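Tretley grip-width fault

Reading time: 7 min

The Tretley grip-width fault was a recurring error in hand-held gripper recordings made at the Brakdale workshop, a two-level data collection site operated by the automation firm Custix. The fault caused the recorded distance between the jaws of a gripper to drift away from the true distance during a session. Robot policies trained on the affected recordings closed too late on thin objects and, in some cases, pushed them off the work surface. It was found in January, when a robot arm running one of the policies cracked a picture box against a table stop during an acceptance test. No person was hurt.

The name comes from the Tretley, the hand-held gripper model in use at the site. The fault was later traced to a combination of worn jaw linings and a calibration step that was carried out less often than the written procedure required.

Background

Custix set up the Brakdale workshop to record people doing ordinary table work with a gripper in each hand. The recordings were passed to a second firm, Pirzada, which trained control policies from them and ran the policies on its own two-armed robot. The tasks were household ones: lifting a box, turning a container, folding a cloth, placing a small item inside a larger one.

A Tretley gripper has no motor. The operator opens and closes the jaws by hand, and the width of the opening is written to the recording along with the position of the gripper. Position is worked out from printed markers fixed to the tool. Width is taken from a sensor on the jaw linkage, which has to be set to zero with the jaws fully closed.

The zero setting depends on the jaws meeting at the same point each time. The inner faces are lined, and the lining is a wear part. When it becomes thin, the linkage travels farther before the faces touch. A gripper set to zero with fresh linings and then used on worn ones reports a width smaller than the real opening.

By the end of the first contract period the workshop had delivered 3,000 recordings. The operators worked at ordinary tables and were asked to keep the pace natural.
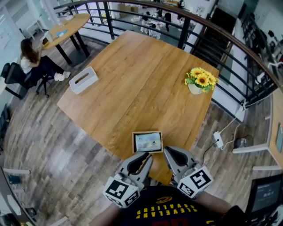
Operators were told to approach an object from both sides at once, bring the jaws level with its edges, and close both grippers before lifting. Small, shallow objects were regarded as the harder cases. A box with low sides gives the jaws little to hold, and an error of a few millimeters in the recorded width is enough to change when the robot believes it has made contact. On a thick object such as a full carton the same error has almost no effect, and this is the main reason the fault went unnoticed for as long as it did.

The acceptance test incident

Pirzada ran its acceptance tests with a fixed set of objects. In the January test, the robot was to pick up a shallow picture box with both arms, lift it clear of the table, and set it down turned a quarter of the way around. The first attempts were recorded as successful. On a later attempt the left arm reached the box with its jaws still open, continued inward, and drove the box into a metal stop at the table edge. The box cracked along one side. The arm then went on pressing until the force limit was reached and the drive cut out.

Shamim Talpur, the test engineer on duty, pressed the emergency stop at nearly the same moment, and the log does not settle which of the two came first. The arm was powered down and the cell was locked for the rest of the day.

The first explanation offered was a fault in the robot. Pirzada replaced the left wrist sensor and repeated the test. The late closing came back, on both arms, and only with objects below a certain thickness. A second explanation, that the camera was misjudging the position of the box, was dropped when the arm positions were compared with measurements taken by hand and found to agree.

Investigation

The inquiry was then moved to the recordings. Oldřich Skála, who was responsible for data quality at Custix, plotted the smallest recorded jaw width for every session in order of date. With correctly set grippers this value should stay close to zero, as operators were required to close the jaws fully at the start of each recording. The plot showed a slow downward slope for several units, broken by sudden returns to zero on the dates when linings had been replaced. On the worst units the recorded width went below zero, a value with no physical meaning.

The software had been written to replace negative widths with zero before saving the final file. The raw logs kept the original numbers, but the raw logs were not part of the delivery and were not routinely read. Skála's report described this replacement as the most serious of the contributing causes. It had been added early in the project to remove noise near the closed position, and the original note attached to the change called it temporary.

A second cause was the calibration interval. The written procedure called for a zero check after every 10 recordings. In practice the check was being made at the start of each shift. Sidra Rind, the shift lead, stated that the change had been agreed verbally during a busy stretch and had never been reversed. No record of the agreement was found, and the operators who joined afterward had been taught the shorter routine as the normal one.

The third cause was the linings themselves. Their expected life had been based on smooth plastic test objects. Much of the actual work involved wood and cardboard edges, which wore the material faster. Linings were replaced when they looked damaged, and a lining can lose a good part of its thickness while still looking sound.

Effect on the recordings

Of the 3,000 recordings delivered, 2,000 were judged usable without changes. The others were placed in a separate group and reviewed by unit. Where the raw logs were complete, the widths were corrected by using the closing movement at the start of the session as a new zero point. Where the operator had not closed the jaws fully, or the raw log was missing, the recording was withdrawn.

Corrected recordings were marked as such in the catalog. Pirzada asked for them to be kept out of the training set for thin objects, and Custix agreed. Wajid Virk of Pirzada argued at the time that the correction was sound and that leaving the recordings out would cost more accuracy than it saved. His comparison of the two training sets found only a small difference between them, and the restriction stayed in place.

Changes to procedure

The following changes were made at Brakdale after the report:

- The zero check was returned to its original interval, and the recording software was changed so that it would not start a new session once the check was overdue.
- Negative widths were no longer replaced. A session containing one was now stopped, with a message on the operator's screen.
- Linings were measured with a thickness gauge each week and replaced at 2 millimeters.
- Each gripper was given its own log sheet, kept with the tool.
- Raw logs were included in every delivery.

Pirzada made changes of its own. The force limit during the approach phase was lowered, and the robot was set to back away if it met resistance before its jaws had closed. The metal stops in the test cell were covered with foam.

Laiba Abbasi, who took over operator training at Brakdale after the incident, rewrote the opening part of the course. New operators were shown a worn lining and a fresh one and asked to set a gripper to zero with each, then to measure the opening with a ruler. The exercise took up most of the first morning and was later shortened.

Later occurrences

A milder form of the fault appeared again the following season on two units that had been fitted with linings from a different supplier. These were softer and compressed under a firm grip, so the zero point depended on how hard the operator squeezed. The overdue check caught the drift before any of the recordings were delivered. The units were refitted with the earlier type, and the remaining stock of soft linings was kept for practice tools.

The cracked picture box was repaired with glue and stayed in the acceptance set until the set was replaced.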